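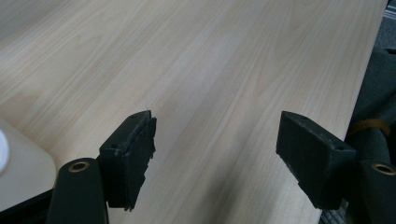 Hand-held demonstration gathering

Hand-held demonstration gathering is a way of collecting examples for a robot learning system in which a person carries the gripper by hand and does the task with it, while a camera fixed to the tool records what the fingers are doing. The recordings are later used to train a program that will move a robot's arm and gripper through the same kind of task. The method is also called carried-gripper recording, and in some older notes simply "walking the tool."

Background

For a long time the usual way to show a robot what to do was to steer the robot itself, either by pushing its arm along or by moving a second set of controls at a desk nearby. Both of these work well enough, and both are still in use, but they keep the teacher tied to wherever the robot happens to be bolted down. A person who wants to gather examples of clearing a breakfast table, say, would first have to bring the breakfast table to the robot, and anyone who has carried a table up a flight of stairs will understand why people began looking for a gentler arrangement.

Carrying only the gripper solves a good part of this. The tool goes wherever the work is, to a kitchen or an office or a friend's dining room, and the person holding it can use the ordinary good sense of their own arm and wrist. The camera sees the two fingers and whatever lies between and beyond them, much as it would if the tool were mounted on a robot, and so the learning system is given a view it will meet again later.

The Betlow collection

One of the better documented small efforts is the Betlow collection, begun in January 2018 by Solène Leclerc and Hugo Besnard at the Verhoeven workshop. It started with 2 tools and a short list of household tasks, most of them done on tabletops, and it grew to include nine tasks once Agathe Le Goff joined to look after the recordings. Le Goff's handbook for new collectors is still passed from hand to hand, and it is a friendly piece of writing, full of advice on how to sit, when to rest and how to forgive oneself for a dropped spoon.

How a session is run

A session usually opens with a short recording of the fingers opening and closing over a bare patch of table. This gives the people who process the footage a clean look at the full width of the gap, and it lets the collector settle into the weight of the tool before any real work begins. The objects are then set out, and the task is done from start to finish at an easy pace, with a brief pause before and after so that the beginning and end can be found again without too much hunting.

Between one example and the next, the objects are moved. A cup that always stands in the same place teaches the system a great deal about that place and rather little about cups. The Betlow handbook asks for a change of position every time and a change of room after every four sessions - a rule Leclerc is said to have defended warmly against people who had just gotten comfortable.

Mistakes are handled differently from one group to another. Some throw away any recording with a fumble in it. Others, Besnard among them, prefer to keep a fumble that ends well, on the grounds that a robot will surely fumble too and ought to have seen how a person gets out of it.

Care of the tool

The fingers do most of the touching and take most of the wear. Pads grow fuzzy or ragged at the edges with use, and a pad that has changed its grip may call for a slightly different squeeze. Killian Delorme, who maintained the tools for the Betlow collection, kept a notebook of every pad change so that recordings could be matched to the pads they were made with. The screws in the fingers are checked before the first recording of the day.

Limits

A human arm bends in ways that many robot arms cannot, and a collector may quite happily reach around a pitcher at an angle the machine could never copy. Such examples have to be found and set aside, often by software that compares the path of the tool with the reach of the robot. Force is another difficulty. A camera shows where the fingers went but says little about how hard they pressed, and tasks such as opening a tight jar are poorly served by pictures alone.

See also

Brellard method
Teaching by guided motion
Tabletop task lists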